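Probert project, progress report, 8 March 2019

Work since the last report has gone into collecting demonstrations with a pair of hand-held grippers. We have 21 sessions so far, 3 of them unusable for reasons that reflect badly on our file naming.

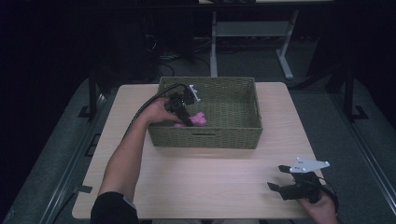 Training on the remaining sessions has begun at Clundosholm. The policy handles rigid objects well and treats soft ones as a personal insult - we had budgeted for this, though not generously. Two more object sets are planned before June. The request for 7 spare cables stands.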